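Limodora (garment manipulation method)

Limodora is a method in robotics for straightening and folding clothes with a single robot arm. It was developed at the Nirkdale laboratory by a small group led by Kamala Nair and Musyoka Mussa. The method belongs to the field of deformable object manipulation, which studies how robots can handle things that change their shape when they are touched, such as cloth, rope and bags. Limodora is known mainly for its use of depth pictures taken from above and for its treatment of heavy garments, in particular trousers.

Background

Rigid objects such as cups or boxes can be described by a position and a direction. For a garment this is not enough. A shirt that has been dropped on a table can lie in a very large number of ways, and a big part of its surface is hidden under other parts. Early work on folding often started with a garment that a person had already made flat. The robot then followed a fixed list of folds. Such systems worked well as long as nothing moved, but they failed when a sleeve or a leg was turned under the body of the garment.

Nair and Mussa wanted to begin from a less ordered state. Their first tests were made with small towels. Later Prakash Namboodiri joined the group and proposed to use trousers, arguing that thick seams and a stiff waistband give the camera something stable to find. This proposal shaped most of the later work.

Method

The method works in short cycles. In each cycle a camera above the table records a colour picture and a depth picture, and the two are registered, so that every coloured point also has a height. A neural network then marks the points that are important for the garment. For trousers there are six of them: the two ends of the waistband, the two hems, the point where the legs meet, and the middle of the waistband.

After the points are marked, a second network chooses one action. Four kinds of action are permitted:

Pull - the gripper closes on the cloth and moves it along the table.
Lift and place - the gripper raises one point and puts it down at another.
Smooth - the closed gripper moves lightly over the cloth to remove a ridge.
Wait - the arm moves to the side and a new picture is taken.

The last action was added at a late stage. The arm often covers a part of the garment, and the network was found to guess badly about the points behind it. When the expected error is too high, the system prefers to move the arm away and look again.

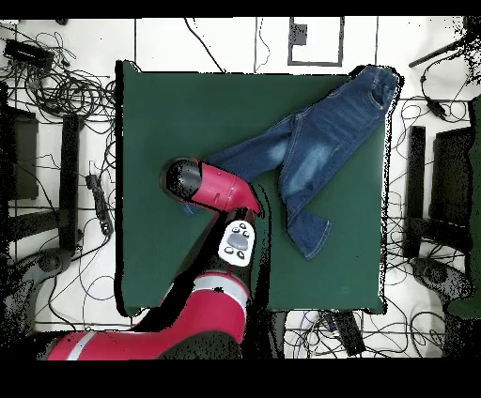 Why does the method use only one arm?
The group wished to keep the system cheap and simple to repeat in other laboratories, and a second arm also brings the problem of collisions above a small table. Most folds of trousers can be divided into steps that need one gripping point at a time, although this makes the work slower.

Training data

The networks were trained with 2,000 recorded demonstrations. In a part of them a person moved the arm by hand, and in the others the arm was controlled from a distance by an operator. Raghda Twal, who prepared the recordings, also marked the important points in the pictures. Points hidden under the cloth were marked too, at the place where the operator believed them to be, together with a note of how sure the operator was.

The recordings contain 18 garments. Jeans are the largest group, and there are also cotton trousers, skirts and children's overalls. Demonstrations that ended badly were kept in the collection. They are used to teach the network which actions should be avoided, for example pulling at a hem while the other leg lies on top of it.

Results

In the published tests, Limodora was compared with a fixed list of folds and with a version of the same system that used colour only. It was better than both when the garment began in a twisted state. The difference to the colour version was largest for dark cloth, where folds are difficult to see without the height. For garments that were already flat, the fixed list gave results of the same quality and was faster.

Limits

Depth cameras produce noise along the edges of objects, and this is a known weak point of the method. A thin hem lying on the table can disappear in the noise. Garments that hang over the edge of the table are also difficult, as the weight of the hanging part can pull the rest down during an action. Light fabrics such as silk were not tested.

Later work

Muthu Poduval has adapted the marking network for shirts under the name Pritchard. This version has more points and treats the collar separately. A test with knitted clothes was begun in November at the Katthorpe workshop, but the results have not been published. The stretching of knitted cloth changes the distance between the points, so a part of the network has to be trained again.

See also

Cloth simulation
Deformable object manipulation
Depth camera
Learning from demonstration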